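Support > Viewer Voting > Live Final > Ticket 156

Votes missing and wrong contestant shown, Starkdale final
Status: closed, with reservations
8 comments

Opened by Ewan Treloar, February

I run the fan forum for Starkdale and I am raising this for our members as well as for myself. During the live final the voting page told people their vote had been counted, then let them vote again as if it hadn't. Several members had the confirmation screen come up with Florian Delaunay's face on it after they had tapped Orhun Demirtaş. Florian won. You will understand why people are asking.

I would like to know how many votes were affected, and I would like a better answer than "high demand". That was what we got after the semi-final, when the page fell over for the whole of the first advert break.

Steps to get the fault, as far as I can work them out:

1. Open the voting page before the lines open and leave it open.
2. Wait for the presenter to open the vote. Do not refresh.
3. Tap a finalist, then tap confirm.
4. Look at the name and face on the thank-you screen. They may not match.

It doesn't happen if you refresh at step 2. I got it on an old tablet and on my laptop, so please don't tell me to change my device.

Reply from Corentin Bailly, Prerano viewer support

Thanks for the detail, Ewan. We had very high demand during the final and some viewers may have seen a delay. Could you clear your browser's stored data, restart your router and try again? If you are on a tablet or laptop, please also check that it is fully charged and that the charging cable is sound, as low power mode can slow the page down.

Reply from Ewan Treloar

The vote is closed, so I can't try again. The tablet was at full charge all evening.

I don't believe a cable can swap one finalist for another. Please pass this to somebody who can see the voting records.

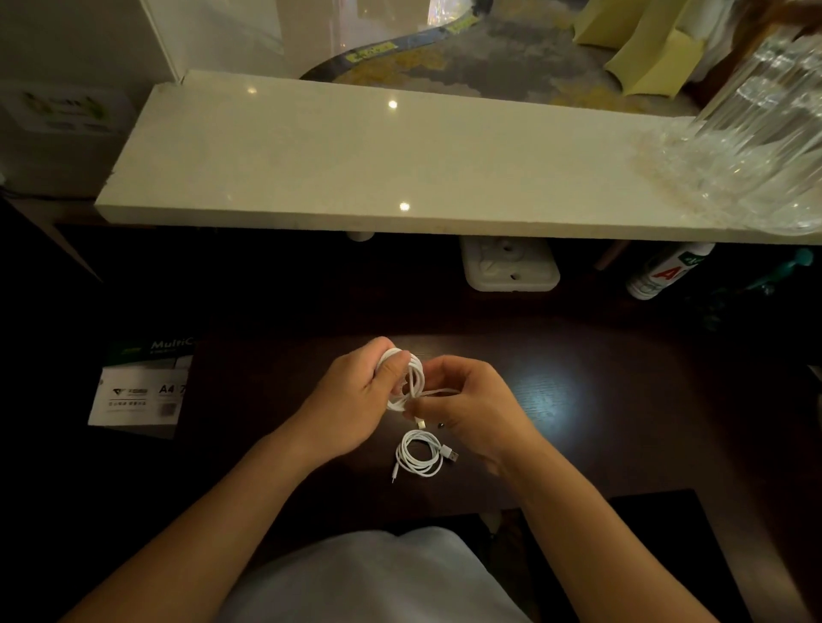 Passed to second line

Picked up by Dorian Joly. Notes below are in the order I did things.

9.10 am. Read the ticket. The reporter's steps are clear and I have no quarrel with them. Loaded the page as it was on the night, left it open, then switched the test vote on. Chose Orhun and got Florian on the thank-you screen. Same again on the next go.

9.40 am. Looked at what was sent when I tapped confirm. The vote went in for Orhun. The picture and name on the thank-you screen come from a separate list, and that list was re-ordered shortly before the lines opened, when the running order changed. A page left open still had the old order.

11.15 am. Repeat voting. The second vote is accepted by the page and thrown away later by the counting system. That is how it was set up, though the page doesn't say so and I think it should.

2.30 pm. Went through the records for the hour. Up to 400 people could have seen the wrong face. I can't get closer than that, as we don't record which thank-you screen was shown. I compared the votes sent with the votes counted for the same hour and found no difference once repeats were taken out.

Comment from Ewan Treloar

So the only proof that the votes were right is your own record of the votes. Who checked it apart from you? Plondness are named in the closing credits as the independent scrutineer. Have they seen any of this?

Comment from Dorian Joly

Fair question. They had the totals on the night. They did not have this fault, as we didn't know of it. I have sent them my notes and the hour's records and asked for a written reply.

Comment from Ewan Treloar

And the gap between first and second place?

Comment from Corentin Bailly

We don't publish voting figures for individual finalists.

Comment from Ewan Treloar

No, I thought not.

Fix

Thank-you screen now takes the name and picture from the vote itself. The page reloads when the lines open. Wording on repeat votes is with the editorial team, no date given. Ticket closed by Corentin Bailly.

Comment from Ewan Treloar

Please note that I did not agree to it being closed — the Plondness reply hasn't been posted here. I'll open a new one if it hasn't turned up by the reunion show.

Shared 2 times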